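Quick one because the tram was late and I'm typing this on the couch with a heat pack on my neck.

So, fourth week without buying lunch. Or the fourth week of mostly not buying lunch, there was a Tuesday, we don't need to talk about Tuesday. Anyway a few people asked how it's going after my whinge last month so here we are.

For those who missed the whinge: I added up what I'd spent at the cafe downstairs from work in a single month and it was 200 dollars. On sandwiches. Not even good ones, the bread goes grey at the corners. Felt a bit sick. Told Josiane Marchal at the next desk and she said hers would be worse and she was never going to look. Fair enough.

Rules I set myself. Bring lunch from home. Cook it Sunday. No fancy containers, use what's in the cupboard. That last one lasted two days as the lids in our cupboard belong to no container ever made. I bought a set of 4 glass ones from Garrido, the homewares place next to the chemist, and they've been great except they weigh a ton. My bag strap has started to go. Neck, see above.

What I've been cooking:

Lentils. So many lentils. The first batch was brown and tasted brown. Second batch I fried the onions properly, like twenty minutes properly, and put in a spoon of vinegar at the end and it was a diferent meal. Marcelle Maillard from book group gave me that one, she puts vinegar in everything, and I'd ignored her for years.

Fried rice. Good Monday, good Tuesday, bit sad by Wednesday. Don't keep it longer than that anyway.

Pumpkin soup -- froze half, forgot I'd frozen half, found it while looking for peas. Best surprise of the month.

Cold noodles with cucumber and peanut butter sauce. My favourite by miles. The sauce goes like cement in the fridge so take it in a seperate little jar and loosen it with hot water from the urn. Learned that by bending a fork.

Egg sandwiches. Banned after one attempt. The office windows don't open.
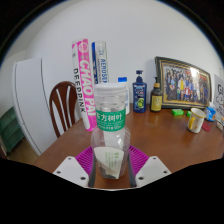
The money part was easy in the end. The hard bit is the twenty past twelve bit, when everyone stands up and puts coats on and someone says "coming?" and you say no I've got mine. First week I ate at my desk with emails open and it was miserable. Wasn't even a break. Got to three o'clock and couldn't remember eating.

Second week I made myself go to the kitchen on level two, which I'd only ever used for the tap, and there's a whole crowd in there. Different floors, different jobs. Uldis Grigaitė from payroll has been bringing the same thing for years, rye bread and some sort of smoked fish, and he has a proper cloth napkin. I now want a cloth napkin. We talk about footy mostly and whether the microwave is dying. It is dying. You have to hold the door.

So I've gone from knowing my own team to knowing half the building, and it's colder company on the days they're all on leave but still. Didn't expect that.

Few things I'd do differently.

Don't cook five of the same lunch. I know that's what all the meal prep people do, with the rows of matching boxes. By Thursday I would have paid anyone anything for a pie. Two kinds, swap them around, one day left loose for leftovers from dinner.

Keep something in the drawer. Crackers, a tin of tuna, whatever. There'll be a morning you leave the bag on the hallway floor. I've done it twice. The second time I could picture it so clearly from the train, just sitting there next to the shoes.

Buy snacks at the supermarket. The three-thirty machine run was costing me nearly as much as the sandwiches and I hadn't counted it becuase it was coins. Now it's a bag of almonds and some mandarins. Mandarins are cheap at the moment and they're lovely, the little squashy ones.

Don't get preachy. I got preachy. Eugénie Royer told me so, quite nicely, over a bought salad.

And go downstairs sometimes! Friday is now the day I buy. One lunch, with people, sitting down. I look forward to it all week and it tastes better than when it was every day. Had the schnitzel roll this week, no regrets.

Numbers, as someone will ask. I've spent 32 dollars at the cafe this month including Fridays and the Tuesday. Groceries went up a bit, I haven't worked out how much, the receipts are in a bowl. I'm calling it a win until somebody makes me add up the bowl.

Next thing is breakfast. Gilles Collet swears by oats in a jar the night before and I've tried it and I'm sorry, it's cold paste. If you've got a version with some crunch left in it please put it in the comments. Also anything I can do with half a cabbage, it's been staring at me since Sunday and it's not getting any smaller.

Also after a bag with a wide strap. Something plain, not a hiking thing, big enough for a lunch and a jumper and an umbrella. The nice ones all seem to be the size of an envelope.

Right. Heat pack's gone cold. Rice is on.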